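News / Visits / A morning at the Wornum bat shop

Teams Fields Schedule Visits Contact

Search this site Type a keyword Go

A Morning at the Wornum Bat Shop
April 5, 2018 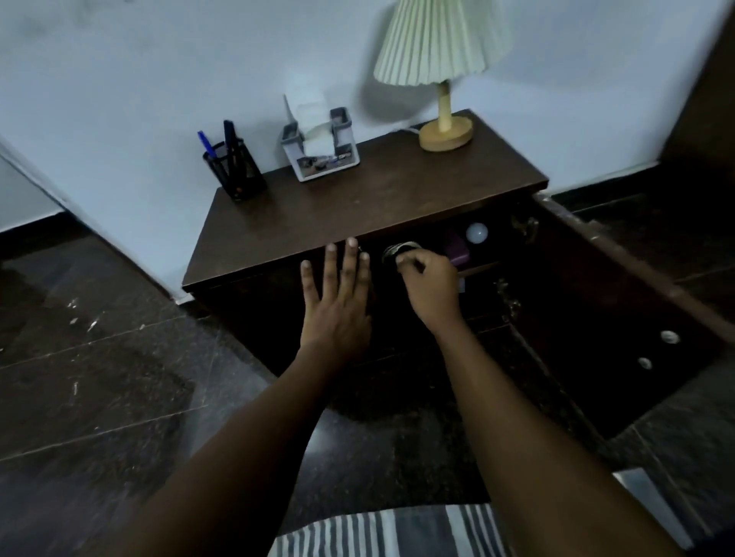
I have coached youth softball for longer than I care to admit, and until this spring I had never seen a bat being made. Our league runs on donated gear and hand-me-downs, so when Renata Tapia wrote to say that the Wornum shop in Brukeck was opening its doors to coaches for a morning, I wrote back before I had finished reading. I went with a notebook full of questions, most of them from my players, and I had been adding to the list all week. A blue ballpoint and something black to write with, standing up in a mesh holder on top of an old brown cabinet, is about all the office equipment I need, and I filled four pages before I even left.

The shop is smaller than I expected. Two lathes run along the back wall, and the smell of cut ash hits you at the door. Valentina Espinoza runs the first one, and she let us stand close enough to get shavings on our shoes (goggles on, of course). A blank goes in as a plain round billet and in a few minutes there is a handle, then a knob, then a barrel you want to pick up and swing. She stops to check the thickness with calipers, takes off a hair more, checks again. I could have watched her all day!

Next door is the sanding and finishing room, where Bautista Vergara hangs the bats by the knob on a long rack. The rack holds 60, and it was nearly full. He showed us how to read the grain, and which face of the bat should meet the ball, and I am embarrassed to say I have been teaching that wrong to half my hitters. We practiced on a box of rejects until everybody got it.

The best part came last. Out back there is a short batting cage with a Quiroga pitching machine set to slow, and each of us got three swings with a bat made that morning. I missed the first two. The third one went straight back into the net with a crack I can still hear — my hands stung all the way to the car.

Josefina Lucero, who looks after school orders, told us the shop turns out 400 bats in a good month and that most go to small leagues like ours. She also let us try the new Sastex grip tape, a little tacky for my taste, though my shortstop would love it.

They plan another coaches' morning before the end of April. Wear closed shoes, eat something first, and ask Valentina to show you the calipers.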